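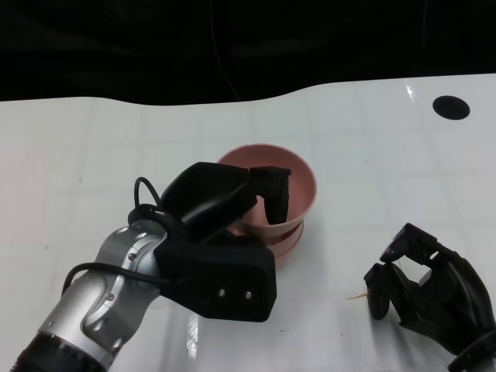
Orest Hrynyshyn would not be drawn on the price. He had come down to the open day at Broserik to show what the Zostell system could do at a table, he said, and the money was a talk for November, when the first sites are supposed to get theirs.

I asked him three times. The third time he laughed and said I should speak to Chaiwat Kaewsai, who had written most of the software and was standing by the coffee.

Kaewsai was more forthcoming, though not about money either. The job that day was handling bowls, and he called it "boring on purpose." People come in wanting to see a backflip, he told me. "Then they see a bowl and they look at their phones. But a kitchen is bowls."

How many bowls, I wanted to know, before it drops one?

"We did 673 tries last month on the one task," he said. "I can tell you it failed on almost 150 of them." He didn't seem embarrassed. Most of those were bad grips at the rim, by his account, and a few were the arm stopping because it wasn't sure what it was looking at. I wrote the numbers down and worked it out on the way home. It is more than one in five. I have washed dishes for a living and would have been let go by lunch.

Hrynyshyn came back over at this point. He thought the comparison was unfair. "You're comparing week one of a machine with a person who has used their hands all their life," he said. I said I was comparing it with what the invitation promised, and read him the line about being "ready for real kitchens." He said he hadn't written the invitation.

The two of them don't agree on everything. Hrynyshyn likes a gripper for this kind of work - simple, strong, easy to fix. Kaewsai wants fingers. "A gripper is fine until somebody hands you a wet spoon," he said. Hrynyshyn's answer was that fingers break, and that he is the one who gets the call.

Then there is the table. Every demonstration I've been to has had a clean table and good light, and I asked whether Zostell had ever been run in a working kitchen. Kaewsai said they had spent 200 hours at a canteen called Plison. Doing what? "Mostly watching," he said.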